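Cuaderno de taller – banco 2, tareas de cocina
2025-08-03
Anota: Wubit Wolde

Seguimos con la fruta. La pregunta de Belwood es si el brazo puede vaciar una bolsa de la compra y dejar cada pieza en su sitio sin que haya alguien al lado. De momento la respuesta es no, aunque el motivo ha cambiado desde la última entrada.

Con la fruta suelta ya no tenemos grandes problemas. Una manzana sola, lejos de las líneas de cinta, se coge bien de casi cualquier orientación. El fallo viene con las piezas que se tocan: los dedos bajan, no encuentran hueco y empujan a la vecina. Kristóf propuso separar primero y agarrar después, con un empujón lateral corto. Funciona, pero alarga el ciclo a 8 segundos por pieza y a veces la manzana empujada rueda hasta otra celda. El planificador la da entonces por perdida y vuelve a pedir imagen.
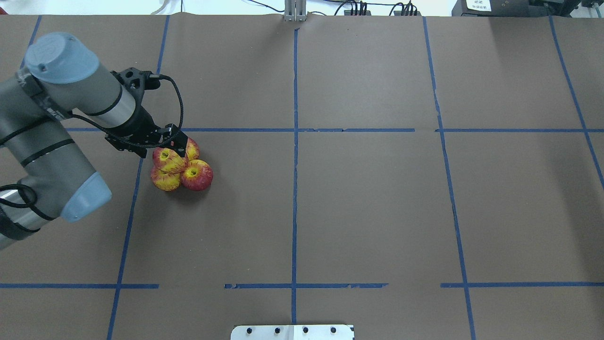

Zübeyde prefiere no separar y elegir mejor el punto de entrada. Su argumento es que una persona tampoco ordena el montón antes de coger una pieza: mete los dedos por donde hay sitio. He cargado su versión en el controlador con el límite de fuerza de siempre. Dos observaciones:

– La segmentación de Khondokar une dos manzanas cuando las manchas rojas y amarillas coinciden en el borde. Con fruta de un solo color no lo hacía. Habría que reentrenar con las 3000 imágenes nuevas antes de tocar nada más.
– El brillo de la piel engaña a la profundidad. El punto más alto estimado cae al lado del real y la pinza entra torcida.

Sobre el papel: la cuadrícula de cinta azul sirve para que nosotros nos entendamos al hablar de posiciones, el sistema no la usa. Está deshilachada en varios tramos. Cambiarla cuando se cambie el papel, no antes, o habrá que repetir la calibración.

Opinión para la reunión con Levance: coger y dejar fruta en una mesa despejada está cerca. La bolsa, el frutero lleno y la pieza golpeada que hay que apartar no lo están. En horas de trabajo, hoy sale más barato hacerlo a mano.

Pendiente: repetir la serie 627 con la versión de Zübeyde, pedir dedos más estrechos a Nemier, revisar la holgura del cable enrollado de la muñeca.

Comentarios (3)

Darnell Ostrowski
La 627 se hizo con el límite de fuerza antiguo. Si la repites, baja el valor o no será comparable.

Sze-wing Chuang
¿Medís los golpes en la piel? Una marca no cuenta como fallo en la tabla y en una cocina sí importa.

Wubit Wolde
Darnell, corregido. Sze-wing, no los medimos, añado una columna.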